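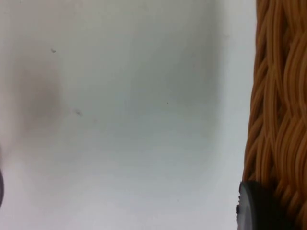
Buying the arm is the cheap bit
Speaker notes. 30 minutes, including questions. 16 slides, and I will not get through all of them.

Slide 1. Title

Wait for the latecomers. Say hello. Check the clicker works before claiming that it does.

Opening line: I am here to talk about money, so if you came for the dancing robots, the other room has better coffee as well.

Who I am, quickly. I run the equipment budget at Nosanlow. We pack and send out homeware: baskets, trays, lampshades, things with handles. I am not an engineer. I am the person who signs the form and then gets asked about it in May, which is when our year closes and everybody's memory improves.

Slide 2. What we wanted

We wanted arms to pick goods off a table and put them in boxes. That was the whole request. It fitted on one line and the line was approved in one meeting. I have since learned to be frightened of requests that fit on one line.

Explain the goods. Most of what we sell is light, curved and slightly different every time. Woven stuff is the worst for this. Two baskets with the same stock code are cousins at best. A human packer deals with it without looking up from a conversation. A robot needs somebody to have thought about it in advance, and that somebody sends invoices.

(Ask for hands: who here has bought an arm already? Who has one still in the crate? Be kind to the second lot. Leave a pause.)

Slide 3. The first quote

Show the quote with the prices blanked out. Purchasing asked me to blank them out and I said yes before realising it makes the slide mostly white. Never mind.

Talk through what was on it: arm, controller, stand, delivery. Then what was missing from it: gripper, fingertips, camera, guarding, table, lighting, training, spares, and anyone's time. The supplier did nothing wrong. We asked for the price of an arm and were given the price of an arm.

Compare with buying a horse and being surprised by the hay. (Drop this if the room is cold.)

Slide 4. Start at the fingers

If people write down one thing, make it this. Budget from the object backwards. Begin with whatever touches the goods, then the hand that holds the fingertips, then the arm that carries the hand. We did it the other way round and chose a lovely big arm with a carrying limit we will never come near. Our heaviest tray could be lifted by a determined child.

What would have helped was spending a dull afternoon with the goods on the bench and a sheet of paper. Where do you hold it? How wide is the thing there? Does it mind being squeezed? What is it sitting on, and can fingers get past the edge without scraping the table?

Woven sides give a bit, and they snag. A smooth fingertip suits some of our range and slides about on the rest. We ended up with 2 sets of tips and a drawer for them. The drawer wasn't in the budget either, but I let that one go.

Slide 5. Fingertips are stationery

Take care here, the finance people in the room will start to twitch.

Fingertips wear out. They are consumables. Put them in the yearly running costs with the tape and the labels, and don't put them in the capital bid with the arm. I put them in the capital bid. When the first set wore down I had to raise a capital request for something that fits in an envelope, and it went round the same people who had signed off the arm, in the same order, at the same speed.

Tip: ask the supplier for the part number and price of every bit that touches the goods, and ask how long delivery takes. The delivery time matters more than the price. A cheap part that comes by sea is an expensive part.

Slide 6. The wrist camera

We have a small camera mounted down at the wrist, near the gripper. It was the last thing added and the first thing I would buy again. It gives a close view of the work at the moment it matters, and when a pick goes wrong the pictures tell you more than the log does.

Costs to plan for: the camera, the bracket, the cable (the cable gets bent every time the wrist turns, so buy a spare on day one), and somewhere to keep the pictures. On storage, I was told it would be "hardly anything". I now have a line for hardly anything and it goes up every quarter.

Also budget for a person to look at the pictures. Ours had been piling up for weeks before it occurred to us that looking was a job.

Slide 7. The table

Yes, a whole slide on the table. We agonised over the arm and then used whatever surface was spare. Table colour, shine and cleanliness all matter once a camera is involved. A pale matte surface suits our brown woven goods nicely because the edge stands out. It suits our white lampshades rather less.

A pale surface also shows every speck. A speck is nothing to a packer. Decide early whether it is anything to your software, and if so put cleaning on the rota and in the budget. Cloths are cheap. The argument over whose job the cloth is took most of a fortnight.

Slide 8. Light

Soft and even, if you can get it. The sun is free but keeps its own hours. Get a quote for proper lamps and put it in the first bid. Going back later to ask for lamps makes you look as if you forgot that rooms are dark, and in our case that was fair.

Slide 9. Kirui

Kirui is our internal name for the trial cell. It was going to be short for something.

Plan was 4 weeks. The four weeks were for picking. They did not include unpacking, bolting down, the floor turning out to slope, or the safety visit. If your plan has a start date, ask what has to be finished the day before it.

Good thing about Kirui: we kept it small. One arm, one table, a short list of goods. When it misbehaved it did so in a corner and the rest of the building carried on.

Bad thing about Kirui: people got fond of it. A trial needs an agreed way to fail, in writing, before the kit arrives. Once there are stickers on the controller it is too late.

Slide 10. Pulley

Pulley is the second cell, the grown-up one. Show the floor plan. Point out the gap by the back wall. That gap is for opening the cabinet door, and it was found by trying to open the cabinet door.

Budget changes from Kirui to Pulley: smaller arm, better hand, spare tips in running costs, lamps from the start, table chosen on purpose. The overall bid was bigger and went through more easily, as it looked like something written by people who had met a robot.

Slide 11. Stiltus and the software fee

Stiltus is the stock system Pulley has to talk to. Ours was written in-house, so I can be rude about it.

Joining an arm to a stock system is real work with a real cost. Every supplier will say their kit "integrates". Ask them what that word is covering. Ask who writes the joining part, who fixes it when either side updates, and whether that person goes on holiday.

Then yearly licences. Read what happens if you stop paying. There's a difference between losing the updates and losing the robot.

Slide 12. People

Please slow down here, I always rush it.

The packers knew which goods would give trouble. They could have told us before we spent anything, and they did tell us, afterwards, at some length. Pay for their hours at the planning stage. Put it in the bid as a line with a figure so it can't be quietly absorbed.

Training: do it twice. Once when the kit comes, and again a while later when people have proper questions. The first session is mostly everyone agreeing not to press the red button and then pressing it.

Slide 13. Spares

List on slide. Read out only the ones in bold: tips, camera cable, fuses, the one odd screw. There is always one odd screw.

Slide 14. Lease or buy

Will depend on the room. We bought Kirui and leased Pulley. Leasing costs more over the full term and I sleep better. If your range of goods changes as often as ours does, being able to hand the thing back has a value, even if no column in the spreadsheet is willing to hold it.

Skip if past the 20-minute mark.

Slide 15. The sheet I use now

Leave this one up during questions. Headings only:
What touches the goods
What holds that
What carries that
What sees it
What it stands on and what lights it
What it has to talk to
Who looks after it, on which days, and who pays for those days
What wears out
What we do if it doesn't work

Fill it in from the top. If the first line is blank, don't ring a supplier. They are friendly people and you'll come off the phone owning something.

Slide 16. Questions

Likely ones, with answers.

Has it saved money? Pulley is on course to. Kirui was tuition.

Which make of arm? Won't say from the stage. Happy to be rude in private.

Would you automate the woven range again? Yes, but I'd start with trays and leave the baskets until we had a spare set of everything.

Can we have the spreadsheet? Yes, minus the prices. Purchasing again.

Return the clicker.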